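Moving the Droscombe Shield to foursomes? Thoughts please

fairway_magpie
Evening all. As most of you will have heard by now, the match secretary at Droscombe has floated the idea of playing this year's Shield against Flilport as foursomes (proper alternate shot, one ball between two) on the first day, with singles on the second. It's always been fourball for as long as I've been a member, and I've been there long enough to remember when the 4th was a par five and the creek had water in it.

I'm in favour, for what it's worth. Fourball is lovely and relaxed but it does drag, and last May we had the final group coming up the 18th in near darkness with the sausages going cold in the clubhouse. Foursomes would get everybody round in good time, and I reckon it'd feel a bit more like a real team event too. But I know plenty of you have strong feelings, so let's hear them!

bogeytrain38
Sorry mate, I love you dearly but it's a no from me. I play off 24 and I look forward to that weekend all year. In a fourball I can have a shocker on one hole and my partner has it covered, and then every so often I roll one in from the other side of the green and get to be the hero. In foursomes I'd be hitting half the shots and apologising for most of them. I drive 211 kilometres each way for that match (I moved up the coast but kept my membership, as some of you know) and I'd like to hit my own ball when I get there.

tin_cup_tess
I can see both sides here. My sister and I played foursomes at Flallstead over the winter, and we were terrified beforehand, and by the third hole we were giggling like schoolgirls. There's something very companionable about it. You do need the right partner though, someone who won't sigh. I'd worry about the pairings being pulled out of a hat the way they usually are. Let people choose their partners and I think you'd win over quite a few of the doubters.

oldgreensider
Tess is spot on about the pairings. I'd also remind people that the Shield was foursomes to begin with. There's a board in the passage at Flilport with the early results on it, next to the door to the locker room, and it says so in gold paint. So we wouldn't be breaking with tradition at all, we'd be going back to it.

bogeytrain38
They also played in ties back then and I don't see anyone volunteering for that.

oldgreensider
I'd wear a tie. I've got several.

fairway_magpie
Ha! Well, I've learned something about the board, I must have walked past it dozens of times on the way to the bar. Fair point on the distance too, bogeytrain, I hadn't thought about the travellers. Would you feel better about it if there were two singles rounds to make up for it?

bogeytrain38
Slightly better. My knees would not.

wedge_of_allegiance
Coming in from the Flilport side, hope that's all right. Our lot are split pretty much down the middle. The low markers want foursomes and the rest of us want a nice day out. One thing that hasn't come up yet is the Kulkarni Plate, which is played alongside for the pairs with the best fourball score. If the format changes, that trophy has no home, and the family who gave it still come along every year to present it. I'd hate to see them put out. Could it be shifted to the Saturday medal, perhaps, or kept as an afternoon nine holes for anybody who fancies it?

tin_cup_tess
Oh, an afternoon nine for the Plate would be gorgeous. Count me in for that whichever way the vote goes.

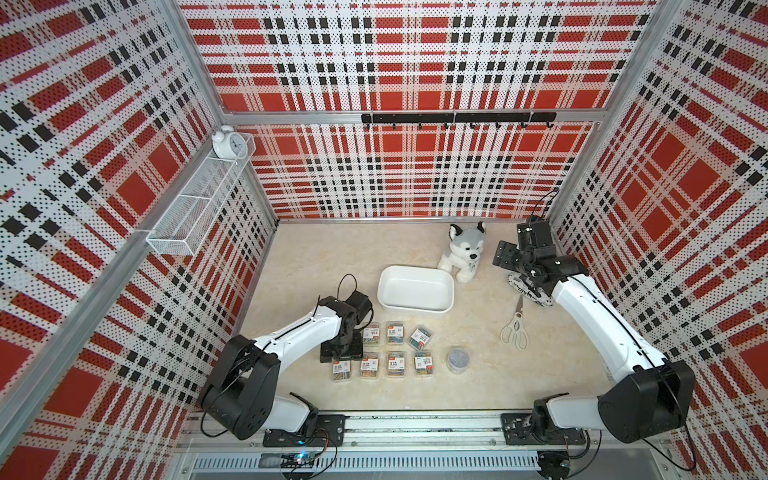

parkland_pete
New member here, so forgive the basic question. In foursomes, who tees off after a hole has been halved?

oldgreensider
The same order as every other hole, Pete. One partner takes all the odd-numbered tees and the other takes the evens, no matter who holed out or how the last hole finished. Have a think before you start about who suits the par threads, sorry, par threes. At Droscombe most of them fall on even numbers, so put your tidier iron player there. And welcome!

parkland_pete
Thank you, very clear. I'll put my name down for either.

fairway_magpie
Right, I'll take all of this along on Wednesday, including the afternoon nine and letting people pick their own partners. If you've anything to add, pop it below before then.

Thread shared 2 times

3 comments

sandy_lie: Keep the fourball. Start an hour earlier. Problem solved and the sausages stay hot.

mulligan_mum: Foursomes for me, but please not off the back tees, some of us have only just recovered from last year.

bogeytrain38: Hear hear to sandy_lie.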